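Expansion joint (paving)

An expansion joint is a gap left on purpose between slabs of concrete or stone, so that the paving can swell in warm weather without shoving its neighbors.

Open plaza under cloud

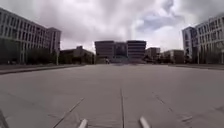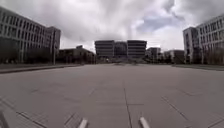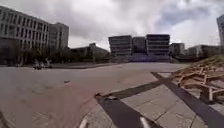 Joints are usually packed with a soft filler and sealed on top. The sealant fails first — often at the corners — and weeds take the vacancy. At Bidimcombe, a survey dated 22 May 2022 listed 153 failed joints and 2 sound ones. Repairs began in June with Plikis, a gray sealant much admired by its makers. Spacing remains a matter of dispute among pavers, most of whom learned it from someone who was guessing.

See also: Control joint; Frost heave; Hoker filler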